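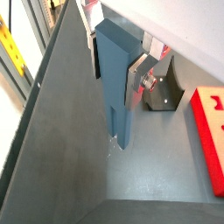
Figure 1. Slotted tip and metal bracket, with hex-headed bolt.

Search reports Enter keyword Go

Noise Exposure in a Shared Study Hall: A Comparison of Two Seating Plans
Term project report, submitted 3rd September

1. Purpose
The Brivard study hall seats 99 students on one open floor. Complaints about noise rose after the seating plan was changed in December. This report compares sound levels under the old plan (long tables) and the new plan (clusters).

2. Method
Levels were logged with a Skodeck handheld meter at 7 fixed points, at seated ear height. Each plan was measured for 2 weeks. After removal of faulty entries, 417 readings remained. Readings taken during fire drills were 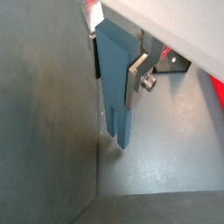
excluded, as were those taken with the east windows open. Occupancy was read from the door log at the start of each hour.

3. Results
Median levels were higher under the cluster plan at every point except the one beside the printer. The difference was largest in the afternoon. Carpeted areas showed little change between plans.
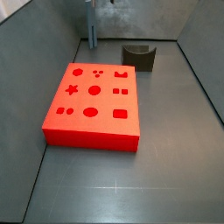 Figure 2. Block with recessed openings in the top face.

4. Limitations
The meter was calibrated only at the start. Conversation and ventilation noise were not separated.

Related reports
Daylight Levels in the Suvarna Reading Room
Bicycle Parking Demand at Clurivby
Water Use in Residence Laundry Rooms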